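Drarham shop puts a second arm table in next year's budget

5/27/18

I spent a good part of this week with a spreadsheet open and a calculator on my knee, so forgive me if this one is heavy on money! The short version is that the robot shop at Drarham has agreed to plan for a second two-arm table, and the request goes up the line as soon as the last quote comes in.

Revathi Chacko, who runs the purchasing side, has been asking for this since March. There's one table doing everything right now – flower handling, small parts, the visitor demos – and people have been signing up for it in two-hour slots. I put my name down for a Monday and got the following Thursday, which tells you how tight things are. The waiting list had 13 names on it when I looked.

Flowers are the job that got everyone talking. Stems are thin, buds are easy to knock, and you really do want two arms on a job like that.

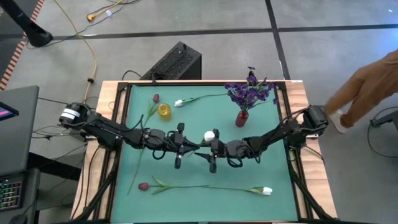
So what eats up most of the budget on a setup like this? The arms do, by a long way, and after them the grippers and the spare motors you'll want on the shelf before anything breaks.

I was surprised by how much the little stuff adds up, though. Revathi walked me through her list and it had mats, clamps, cable covers, extension cords, a monitor, a cart to put the monitor on, and a box of artificial flowers at $111 (I had no idea!). She's also set aside $400 for replacement gripper fingers, and she thinks that's on the low side if the table gets used every day.

Two suppliers are in the running. Vastel sells the arms, the frame and the mounts as one package, and they'd deliver sooner. Fernandes would sell us the arms alone, and we'd build the table in-house like we did with the first one. That comes out cheaper on paper, but somebody has to spend their days cutting and drilling, and the shop hours haven't been priced yet. I'd go with the package myself. Revathi is leaning the other way, and she's the one who signs.

Floor space was the other big question. Vimala Pinto measured up on Friday and figures a second table needs roughly 195 square feet once you count the cart, the walking room and a safe gap from the arms at full reach.

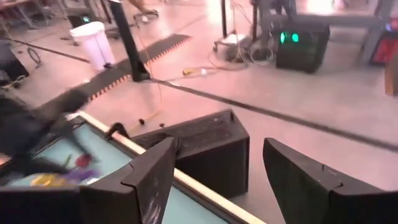 She'd also like the power sorted out before any table shows up, with its own circuit and proper covers over every cable run, and that work would come out of the building budget instead of ours. I'm all for that.

Training is still a blank line on the sheet. Linel has offered a one-day class for new operators, and I've asked them whether it can be split over two afternoons, as half the crew can't get a whole day free. Their price should be in next week, and the request goes in with it. If you've got something you want the new table to be able to do, get it to Revathi before then – she's still taking additions to the list.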